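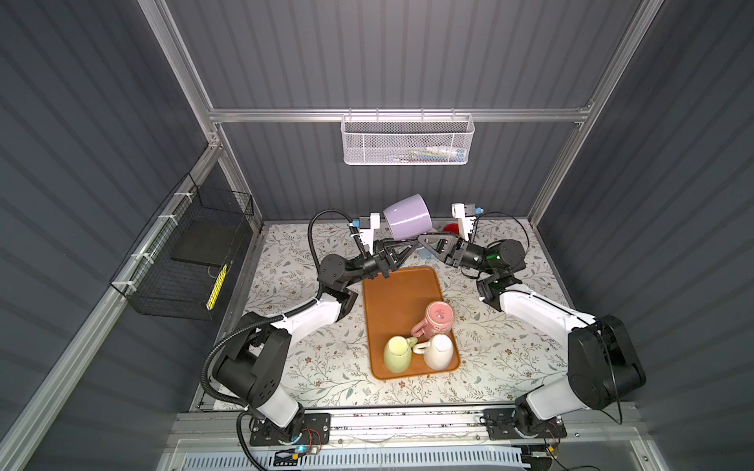
Two arms, one tray and several mugs.

I have washed and put away dishes for most of my working life, first at a lunch counter in Hendwood and then in the kitchen of a 117-bed care home. So when people ask me whether a machine can take over that kind of work, I have an opinion. My answer is not yet, and I would look at the mugs before I looked at the arms.

A mug is about the easiest thing in a kitchen. It has a handle. It is hard and holds its shape. You can pick it up by the rim, the body or the handle, and a child of five can do it. Getting a few of them onto a tray is the sort of job you give a new hire in the first hour, while you go and find them an apron.

Now think about what that new hire does without being told. One mug is upside down, so the hand turns over to meet it. Another is on its side, and it will roll if you push it. Two have ended up touching, with a handle in the way, so you nudge one aside before you lift the other. None of this feels like a decision when you do it. For a machine each one has to be worked out, and a small mistake in any of them means a dropped mug.

I care less about speed than most people who write about this. If a machine took 30 minutes to clear a tray overnight and did it right, I would take it. Our night shift in Hendwood was one person and a radio. What I can't use is a machine that gets through most of the load and then needs me to come and stand next to it.

Seeing is half the trouble. When I reach into a stack of pans, I lean over, tilt my head, and move the thing that is blocking my view. A camera near the gripper gets a very good look at whatever is closest and not much of a look at the rest. 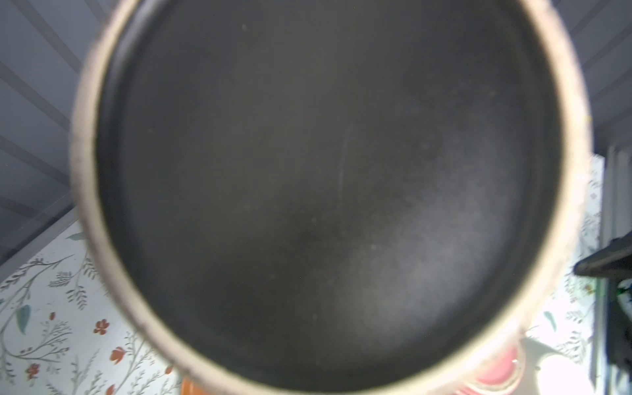
The view from the wrist, close up to a dark round container.

From that close, the rim and the dark inside take up nearly everything, and whatever is behind them has to wait. You and I would remember there was a cup back there. I would want a machine to remember it too, or at least to have a second camera off to the side and some way of putting the two views together.

The sales talk skips over this. The brochure for the Ultard kitchen unit, which a supplier left with us in March, had a lot to say about grip strength and nothing about what happens when the cups are bunched up. I asked. I was told the cups should be spaced out before the cycle starts. Spacing out the cups is the chore. If I have to do that, I may as well carry them.

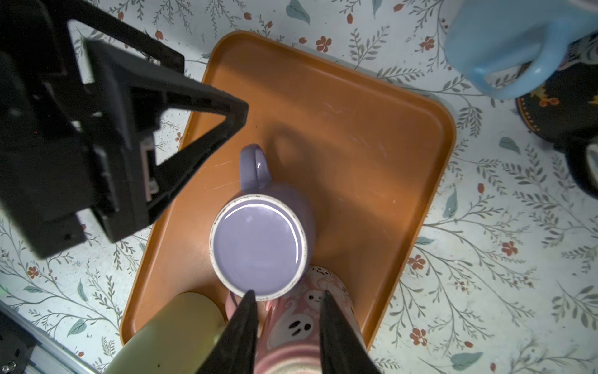 Where the shop floor is ahead

Factories have had it easier, and I don't say that to knock them. My brother-in-law packs pump housings at Karaki, and the arms on his line work all day with very little fuss. Every part is the same part. It arrives the same way up, in the same place, and the floor is marked so that people stay out of the way.

A home has none of that. Mugs come in every size and color, bought one at a time or handed over as gifts, and they get left wherever someone finished drinking. The tablecloth has a pattern on it. The tray isn't square to the table. You could fix all of this by making the kitchen more like the Karaki line, and some hotels probably will. I don't think families will, and I wouldn't ask the people in a care home to drink from matching gray cups so a machine can have a better day.

Two arms do help. I was slow to see that. With one hand you can move a mug, but with two you can hold the tray still, or turn a cup over in the air and pass it across. Two arms can also get in each other's way over a space the size of a tray, and then somebody has to decide which one goes first. People who share a small sink know how that goes. 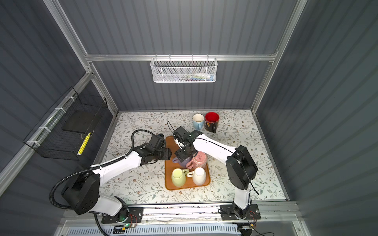
What I would pay for

I would not buy a machine for mugs today. I would pay for one that carried full racks from the washer to the shelf, the same racks by the same route, and left the sorting to us. That is the part that wrecks your back, and it is much closer to what the arms at Karaki already do. The laundry at Hutlow bought a cart that follows a line on the floor, and the people there like it fine.

For the rest, I'd like the makers to show their machines working on an ordinary mess. Let me see the tray with mugs on their sides and the odd one at the back, and let me watch the whole thing without cuts, including the drops. If it can do that for a full shift with no help, I'll change my mind and put in for one. Give it about 5 more years and ask me again.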